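Cold Storage

The apple had been in and out of the fridge so often that it had stopped counting as food. At Dravatside we called it the talent. It had a shelf to itself and a line in the log, and when it bruised we turned the bruise to the back.

I had been hired to collect 400 good examples of fetching. By August I had 219, and a stiff neck.

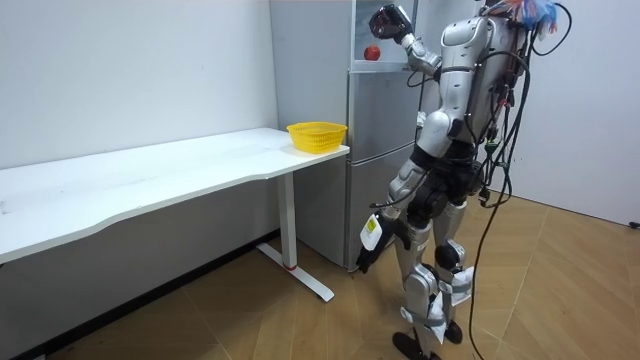 Escobedo
Fiction contributor

A good example, according to the sheet taped inside my cupboard, was one in which the robot went to the fridge, dealt with whatever it had been asked to deal with, and did nothing else you wouldn't want repeated for ever. The last part was underlined. Whatever we showed the system, it kept. If the arm hesitated by the door in enough of the takes, then one day a machine in Sevlow would hesitate by somebody's door, with great confidence, and it would be my hesitation.

So I tried to be a person without habits. You try it. I found out that I touch a handle before I pull it, as if asking. I found out that I look into a freezer well after I have seen what's in it.

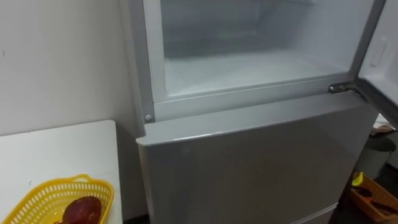
The freezer with nothing in it, and the basket waiting on the desk.

Olstead, who ran the evenings, had no such trouble. Olstead could do thirty takes before supper and each one looked like the one before, brisk and slightly rude. The system loved Olstead. You could see it on the charts. Mine were marked "varied", and I was told this was useful too, in the voice people use for homemade jam.

At ten to four one afternoon they let the robot have a go by itself. I was to stand by the wall with my thumb on the stop button and keep my views to myself. It walked up to the fridge in Olstead's manner, no nonsense, cables dragging behind. It raised its right arm.

Then it stopped, with the hand up against the top of the fridge, for as long as it takes to say "excuse me".
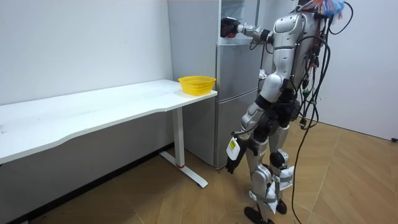

Right hand up, package in the left.

I didn't press anything. Olstead, who had come in early to watch, said that was a fault, and wrote it down as one. Somebody on the call from head office asked whether it was thinking. Somebody else said no, it was just slow, and could we check the network.

It finished the job in the end. The log has it as take 1112, 2 seconds over, cause unknown. I initialled it.

After that I was asked to try to be more like Olstead, and I did try, most afternoons. I took the apple home at the end of the month. It sat on my windowsill until it went soft, and I bought another one for work out of my own money and never claimed it back.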